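Household chore robotics

Household chore robotics covers machines meant to do domestic or small shop-floor work -- wiping, folding, loading, sorting. As of August no general-purpose system is in wide home use. Single-task machines (vacuums, mowers) are a separate catagory.

Trials

The Duvgate trial ran 1,186 attempts over 44 chores. Results mixed. Towels and cups fairly good, bedding poor, fitted sheets not attempted. The Wellari workshop trial was smaller, mostly bin sorting and bench clearing, 900 attempts. Moulin, a two-finger arm, was used in both.

Limits

Speed is the usual complaint. Also shadows, thin or clear items, anything soft. Only 4 chores in the Duvgate set were rated ready for unsupervised use.

Table wiping 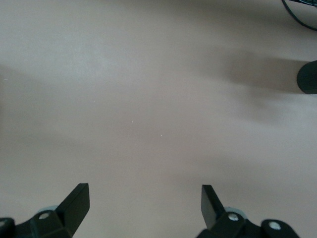

Wiping is often listed as solved, which is disputed. Large spills yes, fine debris less so. Tiny white specks on a plain beige tabletop, with soft shadows across it, are easy for a person to spot and easy for a camera system to miss -- or to chase when theres nothing there. Draltadgate scoring counts any speck left as a fail.

See also: Dish loading, Laundry folding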